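Akley Shared Workspace – Facilities Help Desk
Ticket category: Furnishings and fixtures
Subject: Wall hook for bag supply in carpeted room detaches under load
Status: Resolved, monitoring
Submitted by: Dayana Arriaga
Assigned to: Desmond Mbeki
Opened: 28 Jan 2025

Original report

The adhesive hook that carries our supply of plastic carrier bags has come off the wall again. The bags are the translucent kind with a smiley face on them, and we hang the whole bundle by its handles so that a single bag can be pulled from the front when someone needs to line a bin or collect scraps from the floor. When the hook fails, the bundle drops to the carpet and the bags separate. They are then difficult to put back in order, and several have been thrown away as a result.

The hook was first put up in October. It has now fallen 3 times. Each time it was pressed back in the same position with a new adhesive strip. The strips are the Dullgate type from the supply cabinet. The package states that they are suitable for painted walls.

I am requesting either a stronger hook or permission to use a screw.

Dayana Arriaga
Second floor

First response – Desmond Mbeki

Thank you for the report. Please note that screws may not be placed in this wall. The building agreement restricts drilling on that side of the room, and a request for an exception would need to go to the property office. I would like to rule out the simpler causes first.

Please provide the following information:

How many bags are normally in the bundle when it is hung?
Is the wall wiped down before a new strip is applied, and if so, with what?
How long is the strip left in place before the bundle is hung on it?
Do users pull the bags downward, or outward from the wall?

Please do not apply another strip until these points have been reviewed.

Reply – Dayana Arriaga

The bundle comes from a carton of 400. We have been hanging the entire contents of the carton at once.

The wall is wiped with the general spray cleaner. It is dried with a paper towel.

The bundle is hung right away. I was not aware of a waiting period.

Most people pull straight down, and rather hard, as the bags tend to cling to each other.

Second response – Desmond Mbeki

These answers are helpful. In my view there are two separate faults, and they should be treated separately.

The first is the weight. A full carton should not be placed on a hook of this size. Please divide the supply into 4 bundles, hang one, and keep the others in the cabinet.

The second is the preparation of the wall. The spray cleaner leaves a thin film that prevents the strip from gripping. Please use the Skurklow alcohol wipes and allow the wall to dry in the open air. Press the strip firmly, attach the hook, and leave it overnight with nothing on it.

I have asked Jin-sol Baek to mark the correct position with tape so that the hook is not placed over the old adhesive. The mark should remain on the wall until this ticket is closed.

Work note – Jin-sol Baek

Residue from the earlier strips was removed with a plastic scraper and a wipe. No paint was lifted. The new position is marked with a small piece of red tape, and the hook is directly beneath it. The hook was left empty overnight and was firm to the touch the next morning. One bundle was then hung by its handles.

Work note – Abelardo Restrepo

I reviewed the installation after the bundle was hung. The hook was straight and the strip showed no gap at the top edge.

I would add a comment on the method of opening the bags, which I believe contributed to the earlier failures. When a user tries to open a bag while it is still on the hook, the whole bundle is tugged from side to side. The bag should be taken off first, brought down in front of the user, and opened by gripping both sides of the rim at the same time. The opening then stays round, and scraps can be dropped in without a second person holding the bag.
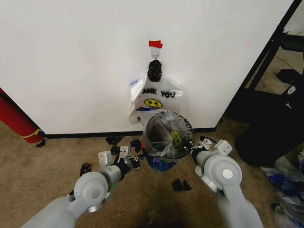
Reading time: 4 min

The bundle remains on its hook, and a second bag is held open by both sides beneath it. I recommend that this method be added to the room instructions.

There are also small dark scraps on the carpet. These are a matter of ordinary tidying and do not affect the hook, but they should be picked up by hand before the vacuum is used. The Kwak vacuum kept on this floor has a narrow intake, and thin pieces have blocked it in the past.

Reply – Dayana Arriaga

Noted with thanks. The instructions have been revised and a copy placed inside the cabinet door. I have one further question. The handles of the bundle are gathered in a crumpled black knot of plastic at the top. Should this be cut away to reduce the bulk on the hook?

Third response – Desmond Mbeki

Please leave it in place. The bundle hangs from that point, and cutting it may release the bags all at once. If it begins to slip forward on the hook, move it back toward the wall and do not pull on the hook itself.

Comment – Bok-nam Sung, Property Office

This office was copied on the ticket with regard to the drilling question. I confirm that adhesive fixtures are permitted on this wall, provided that the paint is left in good condition when they are removed. The restriction on screws remains in effect. A freestanding bag holder would be acceptable and would not need approval. Should the tenant wish to buy one, it must not stand in front of the baseboard outlet in the adjoining room, where a similar request was declined last year.

Resolution summary – Desmond Mbeki

Fault: Adhesive wall hook detached repeatedly under the weight of the bag supply.
Cause: Excess load, cleaner film on the wall, no waiting period after application.
Action taken: Residue removed, wall cleaned with alcohol wipes, hook placed at a new marked position, supply divided, user instructions revised.
Parts used: One adhesive strip. The existing hook was kept.
Outstanding: Red tape to be removed at closure – Jin-sol Baek.

The ticket will stay in monitoring status until the first bundle has been used up and the second has been hung. If the hook moves before then, please reply to this ticket and do not open a new one.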